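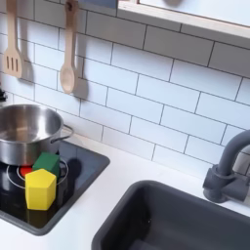
Home Cellar Notes About Archive Contact

March 30, 2010

I opened the last of the Pfeiffer dry Rieslings over the weekend. I bought six of them on release and have been working through them slowly, and I had this one down as a bottle to forget for a few more years. Then I pulled it out by mistake while looking for something else, and it seemed easier to drink it than to put it back.

The color has gone to a deeper gold than I have in my notes from October. The nose was mostly lime peel and wet stone at first, with a bit of the kerosene smell that some people hate and I don't mind. After an hour it had softened and there was some baked apple. The acidity is still firm. We had it with roast pork, which was a little heavy for it, and the second glass was better on its own.

I also tried the Kosarus red again, the one I was rude about last year. It spends 36 months in old oak before bottling, and the estate makes only 500 cases. My first bottle was all wood and not much else. The fruit has come forward since — sour cherry, some dried herbs — but the finish is still drying, and I would not pay full price for it. I got mine in the Hirkik closing sale, where the last 2 bottles were sitting in a bin by the register.

The shop at Simiswood still has the Riesling in the following vintage. I picked up three. It was a warmer year and I expect it to be broader and quicker to mature, so these will go on the lower rack where I can reach them.

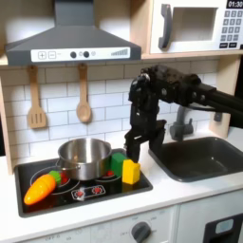

Should you decant an older dry Riesling?

Usually there's no need, though a young or tight bottle can get something out of half an hour in a jug. With an older one I just pour a small glass, leave the rest in the bottle and see how it changes over the evening.

Next up is a mixed case of whites from the same shop. I have no notes on any of them and the labels don't say much — one has no vintage on it at all.

Filed under: White Wine, Riesling, Cellar Notes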